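Plendcombe Tabletop Code

The Plendcombe Tabletop Code is a set of good-practice rules for robot arms that handle everyday objects on a shared work surface. It was drafted by Dilruba Jayawardena and first issued on 25/06/2018. The first edition held 32 rules; the current one, known as the Irstead revision, has 42, and it remains a wonderfully readable piece of technical writing – short, plain and full of hard-won bench sense.

The code deals with layout, gripping and stopping. Its best-known section covers cords. A power cord counts as an object in its own right, so it must be included in the task plan even when the arm has no business touching it. If a cord runs under or against a target, the arm lifts straight up before moving sideways, at no more than 300 millimeters per second.

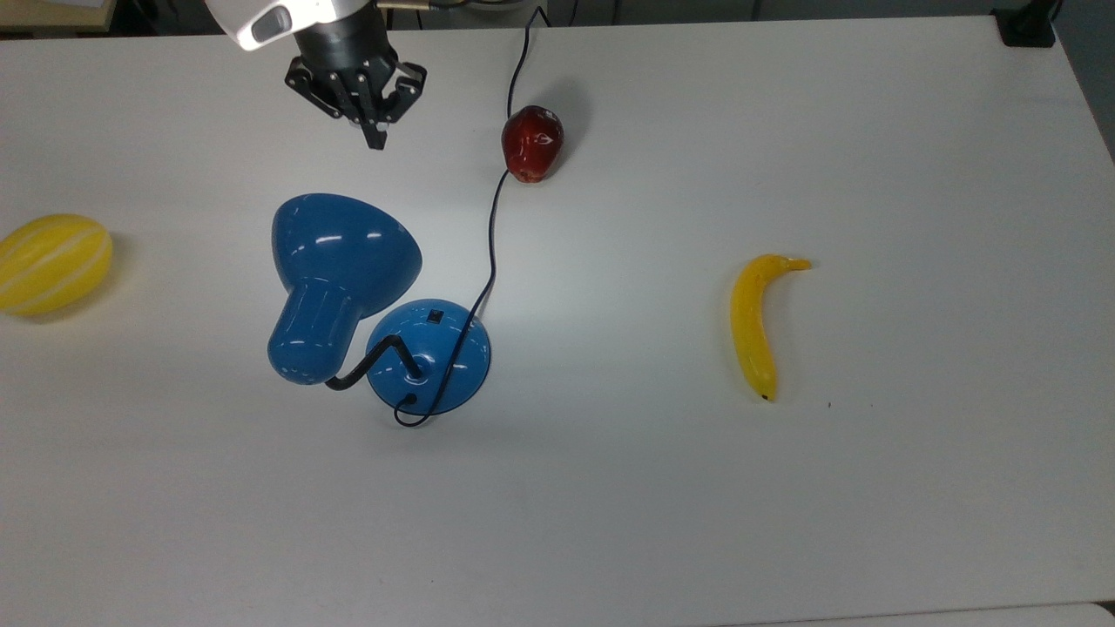

Who decides when the arm may start?
The operator named on the task sheet, after checking that all hands are off the table and the stop button is within reach.

Rule 39 is a favorite among teachers. It asks that practice sets mix light, rounded items such as plastic fruit with at least one awkward household object, a desk lamp for instance, so that a grip tuned for one shape gets a fair test on another. Open fingers should pause above the target before closing.

The Najjar supplement, added in November, extends the code to two-arm tables. Brancombe uses a shortened version for classroom work, with the cord section kept in full.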